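Robots : Irnisell étoffe sa base de gestes

Lundi 18 février 2019

L'équipe d'Irnisell a repris l'enregistrement d'exemples destinés à Korkesia, son système d'apprentissage pour robots à deux mains. La base compte 700 séquences et doit en atteindre 2 000 en octobre.
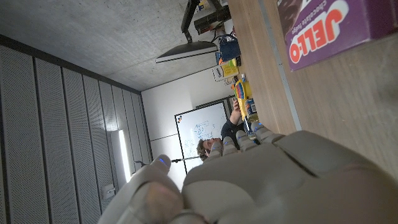

Des objets courants

Une boîte de dessert JELL-O et un Rubik's cube font partie du matériel. « Les formes simples ne suffisent pas, il faut aussi des emballages », indique Yannick Arnaud, responsable des essais. Une zone de travail est délimitée sur la table par une fine bande grise.
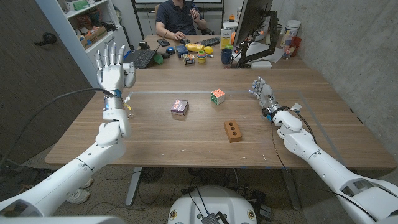

Chaque séquence est relue avant d'entrer dans la base. Cremilda Furtado, chargée de ce tri, en a écarté 212 depuis le début du projet, pour des gestes interrompus ou mal étiquetés.
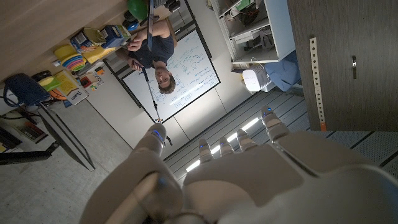
Un premier lot de 100 séquences sera transmis au laboratoire Skevov, partenaire du projet. Dorian Rolland y dirigera les tests. Le calendrier de la suite n'est pas arrêté.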